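**Seal haul-out survey, Wadbridge estuary: progress report to the Grelo Fund**

2023-02-13

We said we would report at the halfway point. By the calendar we passed it a little while ago, and by the budget we are slightly short of it, so this seems a fair moment to write.

## Where the survey stands

The boat work is done for the winter. We completed every planned transect between Wadbridge quay and the outer bar except the two northernmost, which were lost to fog, then to wind, then to an engine that had been serviced the week before. Both will be run in spring if the weather and the engine can agree on a date.

The clifftop watches went better. Grey seals are obliging animals to survey, in that they lie on a sandbank for hours doing very little, and the watchers were able to do much the same. We logged 3,010 sightings from the two cliff stations. A sighting is one seal on one scan, so please don't let anyone at the Fund put that figure in a newsletter as the size of the colony. It happened last time and we are still getting letters.

## Photo-identification

The catalogue now holds 1,439 usable photographs, matched to 232 individual seals by the markings on the neck and the side of the head. Left sides are over-represented, as the animals on the main bank prefer to face upstream and have not responded to our needs.

Matching is slower than we promised. The Dizon software we budgeted for does a decent job on dry animals in flat light. Give it a wet seal at sunset and it proposes a match with a boulder. Each match it offers is now checked by two people, and they disagree often enough to make this worthwhile. We have moved some hours from fieldwork to desk work to cover it, within the limits of the grant agreement.

## Disturbance

Our application suggested that kayaks would turn out to be the main cause of seals leaving the bank. So far the records point more strongly to dogs, with low-flying aircraft next and kayaks some way behind. The kayak club has been told and has been gracious about it, at length.

We have asked for 100 metres of the shore path to be signed at low water during the pupping season. The harbour office likes the idea and would like somebody else to pay for the posts. We aren't asking the Fund for them in this report, but we mention them.

## Money

Fuel is over, travel is under, and the two nearly cancel out. The spare outboard remains the only large item unspent. We also wish to record that the catering line is untouched, as everyone brings their own sandwiches.

## Work at Jimosholm

The project's desk work continues at Jimosholm, where the heating has been repaired twice. 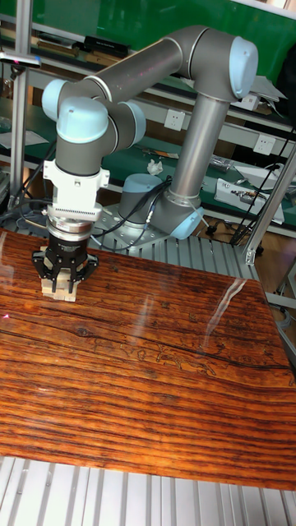 *Robot arm and wooden blocks on the tabletop.*

## Next steps

- Run the two missing transects.
- Finish checking the winter matches, right sides first.
- Send the disturbance tables to the harbour office, with a short covering note about posts.
- Submit the full data set and draft report to the Fund by the end of June.

The June date assumes no further trouble with the engine. A second quote for its repair is on its way to us, and we'll forward it with the next claim.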